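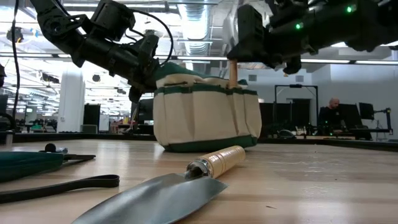

Trinh Ngô wrote in after our last posting that she would have applied if we had said plainly how much of the day is gardening and how much is looking after the tools. She had a point, so the hours and duties are set out in full this time.

Tool and Grounds Assistant, part-time
Osness Community Gardens, Pletberg

Osness runs the shared gardens at Pletberg and lends hand tools to the people who grow there. We are hiring 2 assistants for the coming season. The job is 22 hours a week, spread over four mornings and one afternoon. It is paid by the hour, every two weeks.

How the hours are split

Most of each morning is spent in the tool room. The tools go out in canvas bags with pockets around the outside, one bag to a plot. Every bag comes back at the end of the grower's session and has to be emptied, brushed out and packed again before it goes back on the shelf. There are 90 plots, and in the busy months more than half the bags can be out on the same morning.

The rest of the time is outdoors: weeding the paths, edging the common beds, turning compost, moving hoses and helping new growers get their first rows in. In a normal week, 12 hours are tool room and 10 are grounds. In October, when we close the beds, this tips the other way.

What the tool room work involves

Check bags in and out against the plot list.
Empty each bag onto the table and shake the soil out of the pockets.
Scrape and wipe trowels, forks and weeders. Blades are dried before they go anywhere near canvas.
Look over wooden handles for splits and rough spots. Sand them if it is minor, put them in the repair bin if it is more than that.
Check that the metal collar is tight on the handle. A trowel that wobbles does not go back out.
Clean, oil and close the pruning shears. Shears are packed with the catch on.
Wipe down kneeling pads and hang them up if they are damp.
Turn gloves right side out and match them up by size.
Repack: long-handled pieces stand upright with the handle up, trowels go in the outside pockets, blade down, and gloves go in last.
Write up anything missing or broken in the book before the end of the shift.

We keep to the same packing order for every bag. Growers get used to reaching for a tool in the same place, and it makes it easy to see at a glance when something has not come back. You will be shown the order on your first day, and there is a copy of it taped inside the cupboard door.

Canvas bags are spot cleaned with a stiff brush and cold water. They are not machine washed. We lost a set of them that way and would like to keep the ones we have. If the trim is coming loose, put the bag aside with a note on it. Ánh Tạ does the sewing repairs and picks them up every other week.

What the grounds work involves

Keep the main paths clear and level enough for a wheelbarrow.
Weed and edge the common beds.
Turn the three compost bays and keep the lids on.
Roll up hoses at the end of the day.
Show new growers how to use the tools they have borrowed.
Sweep the shed and the porch.

You will not be asked to spray anything or to use power tools. The mowing is done by a contractor, Vasent, and you do not need to supervise them.

What we are looking for

You should be able to stand at a table for a couple of hours, kneel and get up again, and lift 30 pounds. You need to be comfortable working outside in light rain. You should be careful with sharp tools and willing to do the same small job many times over in a morning without skipping steps.

Gardening experience is useful but we do not require it. Experience in a hardware store, a stockroom, a kitchen or a rental counter is just as good for the tool room half of the job. You should be able to read and write enough English to keep the book. Many of our growers speak Vietnamese at home, and if you do too, please say so in your letter.

No driver's license is needed. The bus stops at the bottom of the hill and the walk up takes a few minutes. There is a rack for bikes by the gate.

What we provide

Work gloves, a rain jacket and your own set of hand tools for the season. Boots are up to you, and they should have a closed toe. There is a kitchen with a microwave and a fridge, and you are welcome to take produce from the common beds. After a full season, assistants may take a plot of their own at no charge if one is open.

Training is paid. You will work your first 2 weeks alongside someone who already knows the room. After that you may be alone in the tool room for part of a shift, with the grounds lead close by.

How to apply

Send a short letter and the names of two people we can call. A resume is fine but a letter on its own will do. Tell us which mornings you can work, whether you can stay through the fall closing, and about a job you have had where things needed to be kept in order.

Letters can be left in the box at the Osness gate or mailed to the garden office at Pletberg, marked for the attention of Mr. Đỗ. He will call everyone who applies, including those we do not ask in.

Interviews take place in the tool room and last half an hour. You will be asked to unpack a bag, clean what is in it and pack it again, so wear clothes you do not mind getting dirty. You will be shown the packing order first and can ask as many questions as you like while you work.

We will start reading letters in April 2018 and will keep the posting open until both places are filled. People who applied last season are welcome to apply again and do not need to send new references.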